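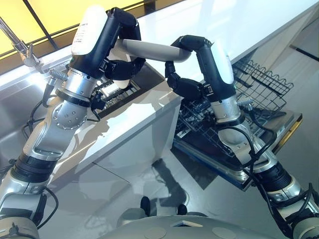 The Dishwasher School

At Zaltodard, the working day starts with dirty dishes that aren't dirty. An operator in the next room puts on the gloves and a headset, wiggles her fingers, and two black hands wiggle back over the counter. Then she unloads the machine. Then she does it again. The project, called Ilie, has logged 2,435 of these runs, which is more housework than I have managed since college.

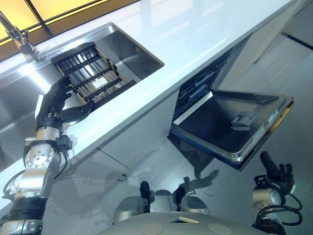

I tried it myself one September afternoon, for 30 minutes, and came away humbled by cutlery. The gloves have no sense of touch, so you squeeze and hope. Getting the fingers of one hand over the rim of the gray basket in the sink took me 2 tries, and my other hand, which I had forgotten I owned, drifted off somewhere near the dishwasher door. My operator tutor was polite about it – she said the robot learns from mistakes too, though mine would be deleted.

Long items are the advanced class. Both hands have to agree on where the thing is going, and a human who tugs too hard on one side teaches the robot to tug.

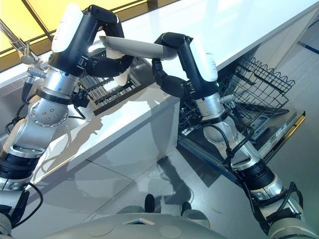

What the robot keeps

Each run is saved with the operator's hand movements and the view from the head. Zaltodard wants 3,804 before it lets Ilie try a full load alone. Glasses come later.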